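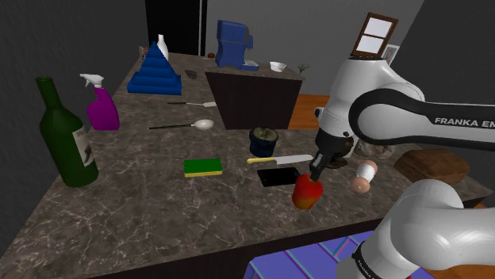
Skeslow is a rulebook with a scene pack attached, and it should be judged in that order. The rulebook sets out how a simulated pick task on a kitchen worktop ought to be specified, run, recorded and reported. The scene pack supplies worktops on which the rules can be tried. Claeys publishes both under one licence, and this review covers version 4, installed from the standard download on a clean machine. The cluttered worktop is the scene used throughout. The target is the red fruit, the phone lies with one end close to it, and the knife blade ends beside the gripper. A layout of this sort exercises the rules on clearance and approach properly, which the sparser worktops in the pack do not.

September 21, 2024
Reviewed by Sem Van Loon

Scope

The document has 164 numbered clauses. Each is marked as a requirement, a recommendation or a note, and the marking is consistent. A clause that says "shall" can be checked against a log file or a configuration file. A clause that says "should" usually can't, and the authors have been sensible enough not to pretend otherwise.

It is a good practice document for simulated work. It makes no claim to be a safety standard for physical cells, and a site that runs real arms will still need its own risk assessment. The introduction states this clearly. The sales page is vaguer and ought to be brought into line.

Installation

Uneventful. The scene files loaded first time, and the arm description came up with the correct joint limits. The checking tool is a separate download with its own version number. The two numbers do not match, and the manual doesn't say which pairs with which. I tried the newest of each and they worked together.

The printed edition is bound so that it won't lie flat. The PDF has working cross-references and is the better buy.

Rules on the scene

The clauses on scene description are the strongest part. Every object needs a name, a role and a declared status: target, obstacle, or background. Anything within reach of the arm has to be one of the first two. Declaring an object as background takes it out of the contact report, so the rule closes off the easiest way of making a poor run look tidy.

On the cluttered worktop the file as shipped lists the phone, the sponge and the knife as obstacles. The coffee machine at the back is background. I would argue with that. It stands on the same worktop, and I can see no harm in logging it. The checker accepted the change without complaint.

Sharp objects get a class of their own. A blade must be modelled with its edge and tip as separate contact surfaces from its handle, and contact with either has to be reported even when the task succeeds. Most in-house rules I have seen treat a knife as one rigid lump. Recording handle contact and blade contact under the same code throws away the only distinction that a later reader would care about.

Fragile objects have a similar class with a force threshold, and the threshold is left to the user. The document asks for the figure to be declared before the first run. It offers no guidance on choosing one, and two sites following the rules to the letter could report very different results for the same glass dish.

Rules on cameras

A compliant record needs at least one external view and one view from the wrist. The wrist view must show both fingertips with the gripper open, so that a reviewer can judge the alignment on the target without opening the joint data. The clause looks fussy on paper. In use it is the one I have come to rely on most. With the apple lying just off centre and the fingers wide apart on either side of the phone, it was plain how much lateral travel remained, and also that the left finger was passing over the knife blade in the image. Whether it was clear of the blade in height is a matter for the contact log, and the rule says so: overlap in an image is not to be reported as contact.

That last sentence deserves wider use. I have read reports in which a near miss was marked as a collision on the strength of a camera view, and others in which the reverse was done.
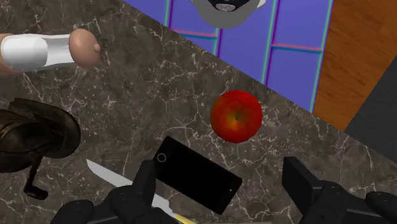 Rules on approach and grasp

An approach is divided into transit, alignment, descent and closure, and each phase has its own speed limit and its own log entry. The limits are given as fractions of the arm's rated speed and so carry over from one arm to another. Descent must be vertical to the support surface unless an exception is declared. I declared one for the loaf, where a slanted approach made more sense, and the paperwork amounted to a single line in the configuration.

Closure is less well handled. The rules require the fingers to be open on entry to descent and state a minimum gap relative to the target. They do not say what to do when the gap needed for the target puts a fingertip over a neighbouring object. The apple, phone and knife raise exactly this case. A note suggests "selecting another approach angle where practical", with no definition of practical. I would want a requirement here: rotate the wrist, or log the reason for not rotating it.

The clause on release is good. An object is released only when supported, and the check is made on contact force, with height ignored.

Rules on runs and reporting

Here the authors have been strict. A smoke test is 20 runs and may not be quoted as a result. A reportable set is 1,000 runs with declared variation in object position and lighting, and the seeds must be published with the figures. Failed runs stay in the set. Runs abandoned through a software fault are listed separately, with the fault named, and a set containing too many of them has to be repeated in full.

I completed a reportable set at Lekham, on one workstation, left running overnight. The log format is plain text with one line per phase. It is verbose, but it opens in anything, and the checker found two mistakes in my configuration that I had missed: an object with no role, and a speed limit entered in the wrong unit. Its messages quote the clause number and nothing else. Working through them means keeping the rulebook open beside the terminal.

The reporting template wants success rate, contact events by class, and the time spent in each phase. It does not ask for the distribution of times, only the mean. A mean hides the long, hesitant descents that matter when the rules are carried over to hardware. I added a histogram as an annex, and the template allows this.

Placement of the base

A short chapter deals with mounting. The base has to stand on a declared surface with a known height relative to the worktop, and the foot must be visible in at least one recorded view. On this layout it stands on the blue tiled block, against the wood, and the external view shows the foot together with its connector panel. That makes a misplaced base easy to spot at review. A colleague at our Alten site had spent most of a morning on an offset error that this rule would have caught.

There is no matching rule for objects that hide the base or the target from the external camera. The arm itself is the usual culprit, since its middle links cross the view at the bottom of the descent. The recommendation is to add a second external view. I would make it a requirement for any scene with a sharp-class object.

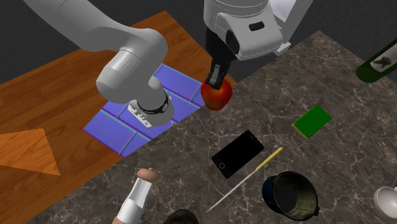 External view: gripper at the apple, with the phone and knife on the marble.

Complaints

The index is poor. "Gripper" and "end effector" are listed separately with different page references, although the definitions treat them as the same thing.

Units are mixed in the annexes. The main text is consistently metric with forces in newtons, while the annex on thresholds slips into kilograms.

The object models vary in quality. Fruit and bottles are fine. Some small items have collision shapes a good deal larger than what is drawn, and contact events were logged where none could be seen. Claeys has an update listed for these but gives no date.

Who should buy it

Groups that already run simulated manipulation and exchange results with others will get their money's worth from the clauses on roles, contact classes and run counts. A team working alone, on a single task, could take the reporting template and leave the rest. Teaching departments should look at the scene chapter first. It can be followed without the checker, and the sparse worktops are adequate for that purpose.

I have kept it installed at Lekham, with the closure clause replaced by our own wording and the coffee machine declared as an obstacle.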